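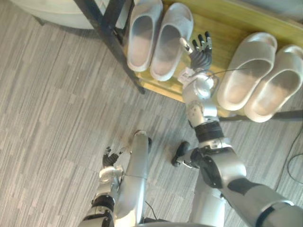 Fadi Hattar spent most of the winter teaching a humanoid robot to put slippers in order. It sounds like a small task, and he agrees with this. "When I tell my mother, she asks if I needed a doctorate for it," he said when we met at the Akinola laboratory in Gillwood.

The question behind the work is how a robot should learn from a human operator. In the usual way, the operator guides the robot through the whole task many times, and the robot learns to repeat it. Hattar's group recorded 656 such demonstrations at the shoe rack. Then they tried something different. The operator let the robot work alone and took control only at the moment when it began to go wrong. These short corrections were added to the training, and the procedure was repeated for seven rounds.

"A good demonstration shows the robot a good day," Hattar said. "But it must also know what to do when the hand arrives two centimeters too far to the left."

White slippers were a difficult choice, he admitted. The strap and the sole have almost the same color, and the fingers must go under one without pushing the other. In the early tests the robot often pressed the slipper down on the shelf and then closed its hand on air.

After the last round, the group made 100 test trials with slippers placed at new angles. The robot failed in seven of them. Hattar has watched the recordings of all seven and does not think they have the same cause. In most, the second slipper of a pair was moved by the hand while it was placing the first. He would like to study this more before he gives it a name.

I asked if the method would work for other objects. He was careful. "For shoes with laces I cannot promise anything. We did not try." His colleagues at Metivico want to repeat the tests with a different hand, and they will begin in December.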